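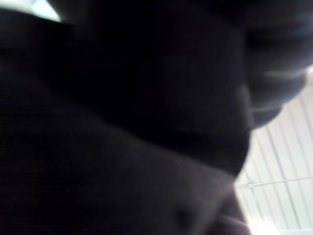

3 min read

Progress report to the Araya fund: clothing room, Jetisstead
Prepared by Pavithra Arumugam
Period covered: September to January

Summary

The clothing room at Jetisstead has been open through the whole period. We have moved from unsorted bags to a folded and shelved stock, and the winter part of that work is finished. Spending to the end of January was $3,218. Two items in the original plan are late and are covered further down.

Sorting and folding

When the grant began, most donations were kept in the bags they came in. Anyone looking for a coat in a certain size had to open several bags to find one. We now sort on the day a donation arrives, or the next morning if it comes in after 4 p.m. Clothes are checked for stains, missing buttons and broken zippers, then folded and put away by size.

Dark clothing has taken the most time. A lot of what we are given is black, charcoal or navy, and once it is folded and stacked one piece looks much like the next. A black sweater and a black pair of sweatpants are hard to tell apart from the folded side. We tried stacking by garment type alone and it did not hold up past the first week. Dark items now get a strip of masking tape on the outer fold with the type and size written on it. The tape comes off cleanly from cotton. It does not stick well to fleece, so fleece goes in its own bin.

We also changed the fold. Thick items were being folded in half and then rolled, and the rolls came undone whenever someone pulled one from the middle. They are now folded in thirds and laid flat, no more than six high. Heavy coats are not folded at all and go on the rail.

Households served

The room served 65 households in the period. Of these, 49 came through the Cirnby school office and the rest walked in or were sent by the clinic. Winter coats and children's pants were the most requested items. We ran short of children's sizes in December and bought a small amount new, with approval from Sreekumar Kamath.

Money

The largest cost was shelving, followed by the new children's clothing, bins and laundry. Laundry was higher than planned. The budget assumed most donations would arrive clean, and a good share needed washing before they could go out - mainly items that had been in storage. We have moved money from the printing line to cover it and are not asking for more. Receipts are attached to the emailed copy of this report.

Delays

The second rail has not been put up. The wall behind the door is hollow and needs a different kind of bracket, which is on order. Until it arrives, the overflow coats are on a rolling rack borrowed from the Plirkberg site.

The written guide for sorting is also late. A draft exists, but it was written before the tape labels and the new fold, and both sections need to be redone.

Next period

Winter stock will be packed away in March and lighter clothing brought out. Packed bins will be labeled on the short side so they can be read on the shelf. We plan to finish the guide before that work starts, and to put the second rail up as soon as the brackets come.

Please send questions about the figures to Sreekumar Kamath and anything about the room itself to me.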